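Weekly Care for the Two-Armed Kitchen Robot

If you've just taken over one of our Trerard kitchen cells, welcome! I'm Thảo Giáp, and I've been fussing over these two-armed machines long enough to have opinions about cable slack. The weekly check isn't hard, but it does go better when you take it slowly, so put the kettle on first (well away from the robot, please).

Step 1. Power down and look at the hands

Park both arms, switch off at the main cabinet, and wait until the joints have gone quiet. Now get a flashlight and look under the hand housing, where the little holes in the perforated panel love to collect dried soap.
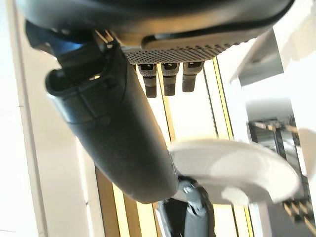

A soft, dry toothbrush clears most of it. Brush away from the connectors, never toward them, and don't be tempted by canned air, as it just drives the crumbs further in. While you're there, give each connector a gentle wiggle. It should feel snug. If one turns in your fingers, tighten it by hand and write it in the Prallik log so the next person knows to look at it again.

Step 2. Wipe the fingers and check the cables

Go over each finger with a barely damp cloth, bending the joints gently as you go. Then follow the cables down the arm with your hand. You want an easy loop at every joint, with enough slack for a full turn and no shiny spots on the jacket. Ours get swapped at 800 hours whether they look tired or not.

Step 3. Teach the plate position again

Power up, choose Slow in the Grirex menu, and bring the left hand to the rack in the sink. The fingers should close over the rim with the thumb on the other side.
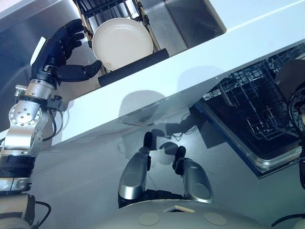

Squeeze is set on the Grip page, and 11 suits our everyday plates nicely. Go up one notch at a time if a plate slips, and try each setting on a few plates before you settle on it. Save the position under a new name, too! I once saved over a perfectly good one and spent a whole afternoon getting it back.

Step 4. Run both arms together

Open the dishwasher door all the way, step back behind the floor line, and start the short unloading routine at half speed. If all is calm, let it go to full speed and listen for clicks at the elbows.

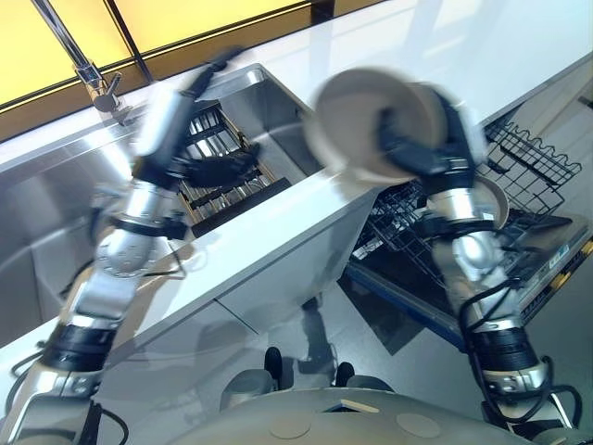
Step 5. Write it up

Note the hour count, the grip setting and anything that sounded odd. Our older cell read 1,052 hours in April, and those scribbled notes were how we caught a worn elbow bearing before it seized.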